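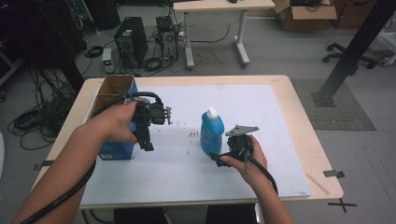 Light wood table, white board on top

kinga_pinter
Posted in Furniture and Finishes, 11 replies

Looking for opinions on keeping a wooden worktable in decent shape. I share a room at Szénási with several people and the table gets used all day. In July I put three coats of hardwax oil on ours at home and it still marks if a cup sits overnight. Would a film finish hold up better on a shared one?

andorv
Water-based polyurethane. Oil looks nicer for a month and then you're doing it again. Mine has been down 11 years with one light sanding.

Noemi O
Disagree. Poly is fine until it chips, and then you have to strip the whole top to get an even patch. With oil you rub down the bad spot, wipe more on and leave it until morning. I'd stay with oil on anything people lean on.

andorv
I've patched poly plenty of times. Scuff it, feather the edge, two thin coats. You can find the spot if you look for it.

Noemi O
Right, you can find the spot.

ines.meireles
How long did you wait between coats, Kinga? The tin usually gives a recoat time and a separate cure time, and the second one is much longer. A lot of ring marks come from using the table in the first week.

kinga_pinter
A day between coats, and we were eating off it two days after the last one. So that may be my answer.
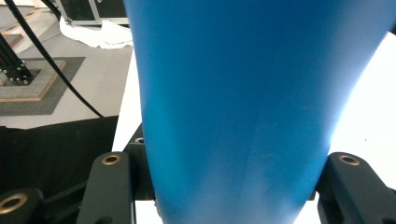
I do wipe up spills, but cups get left everywhere and I can't police that. Coasters disappear.

ines.meireles
Then give it a couple of weeks before you judge the oil. Keep a board over the part that gets the most use and lift it at night so the finish gets air.

orsi_f
Does anyone sand up to 2,000 before oiling? A guy at the store told me to.

andorv
No. On a table I stop at 180. Too fine and the oil doesn't soak in well.

Noemi O
Agree with Andor on that one. Check what the tin says, some want 150.

kinga_pinter
OK, going to sand the worst corner and try one more coat there first.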